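Hand-held gripper build: pads slightly toed in, leave or fix?

grulurham_bench
Joined: September
Posts: 7

Hello all, and sorry in advance for the length, I never manage to keep these short. I've been building a hand-held gripper in the evenings at our shared workshop, two fingers, squeeze handle, camera looking down over the top of them. It's loosely based on the Willems plans that get passed about on here, but I redrew the fingers so the pads bolt on separately and can be swapped when they wear. The arms have brass inserts, which I'm rather proud of (my first three went in crooked!).

My question is about the pads. With the fingers open they lean towards each other a touch at the far ends. Should I be shimming them parallel, or does it come out in the wash once there's something between them?

Prasia
Posts: 300

Lovely to see another one of these. I'd leave it alone. Mine toe in as well and I think it helps, because the tips meet first and you can pick up a washer or a bit of card without chasing it round the bench. If they were dead parallel when open, the arms would flex under squeeze and you'd end up with the tips splayed.

old_idix
Posts: 108

I'm going to disagree with Prasia, with affection. Toe-in is fine for washers, but try it on a jam jar lid or anything with flat sides and you're holding it by two thin lines. It'll pivot every time. I'd slot the pad holes so you can set the angle, then nip them up. Also, what is on the faces? Some of the stick-on stuff goes shiny after a month.

grulurham_bench

Thank you both, that's given me plenty to chew on with my tea. Slotted holes hadn't crossed my mind. Marloes Martens, who has the bench next to mine, said much the same as old_idix on Tuesday and I didn't listen to her either. Camera's view from this evening:

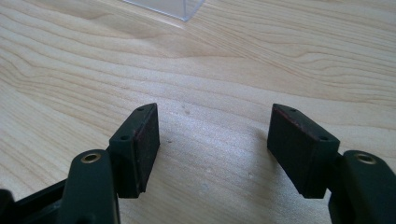 Fingers open over the bench, both pads on.

Prasia

Oh, that's neat! I like the stepped shape, with the pads set in from the arms. The lean is smaller than I'd pictured from your first post. Still on team leave-it.

old_idix

Agreed, it's slight. I'd still slot them, but I'd stop losing sleep. Keep an eye on the reddish edges of the faces, though. If that's the coating going, I'd sort it before fiddling with angles.

grulurham_bench

Right, I'll cut one slotted pair, keep the old ones in a drawer, and try both on a jar lid. Back at the weekend with the results.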